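Zilar Two-Finger Gripper with Wrist View
Sold and supported by Priddale

Availability: in stock, ships from our own bench
Finger style: Bralus soft-face, black
Weight of kit, packed: 308 ounces

We've been fitting Zilar grippers for a good while now, and this is the one we find ourselves recommending to people who want to get an arm working near furniture, counters and panels without fretting over every little bump. The two fingers are broad at the bottom and rounded at the tips, and they have a smooth matte face that's kind to painted edges (and to your knuckles, if you're the sort who reaches in while things are moving, which please don't!).

The wrist camera comes already bolted on and aimed, so you see both fingers and whatever they're heading toward. Latrice Wojcik, who runs our setup bench, likes to bring new owners up to a tabletop edge first and let them creep along it slowly for an afternoon. It's a lovely way to get a feel for how close is close.

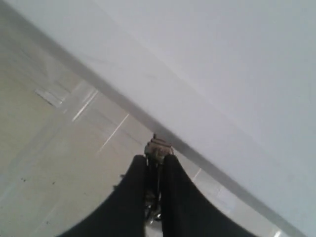

Pale tops and shiny tile are a fair test for any small camera, and plenty of our customers work in rooms with both. If glare bothers you, turn the exposure down a notch or two in the settings page before you go buying lamps. The linkage between the fingers stays open to view, so a quick look with a flashlight and a soft brush once in a while is all the cleaning it asks for.

What comes with it: gripper, camera, 2 spare finger pads, a Hirose cable, mounting screws and the printed guide. Thongchai Ratanaporn rewrote that guide in February, and it's a much friendlier read than the old one.

Price: $2,000 for the full kit. Spare finger sets are $155 a pair.

Not sure it will fit your arm? Send us the make and a snapshot of the wrist plate and we'll happily check before you order. Returns are fine within the first month as long as the screws come back too.

Page updated Apr 17, 2024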